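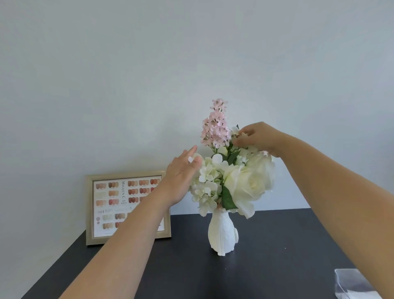 Juditz wrote back the same evening to ask why the hand tracker needed its own time base at all, when every frame already comes with a timestamp. The message went on to say that two clocks in one pipeline is how you end up with three.

Fair point, and I had no good answer in May. I have a partial one now.

The frame timestamps in Prurar are set when the image reaches the host, and the delay before that is not constant. When the disk is busy it grows. The tracker was using those times to work out finger speed, so a hand holding still next to a flower stem would show a small jump, and the segmenter would call the jump a release. I was getting extra releases all over the bimanual tasks. In one batch of 400 clips, 238 had at least one.

My first fix was a smoothing filter over 12 frames. It removed the jumps, and it also removed the short, real pinches, so I took it out again. The second fix was the separate clock Juditz objected to. The tracker now takes the sensor's own time and keeps a running offset to host time, updated slowly. Speeds come out clean, and only the offset gets passed along to the planner.

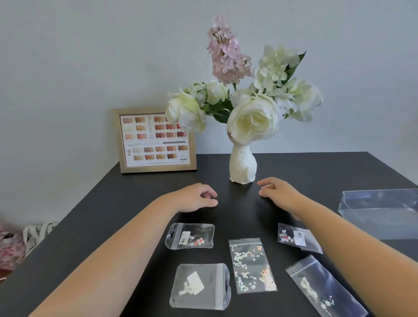

The part I still don't like is startup. The offset needs 6 seconds to settle, and anything segmented before that is suspect. For now the tool drops those seconds without asking, and writes a line to the log. I'd like it to go back and redo them once the offset is known, but the segmenter reads its input as a stream and has no way to rewind.

Small bags and clear plastic are a separate problem – the contact labels on those are poor with either clock, and I haven't touched that code yet.

The change is in the Sesby branch if you want to try it. The config key is still called smooth_window, left over from the first attempt. I'll rename it when I merge.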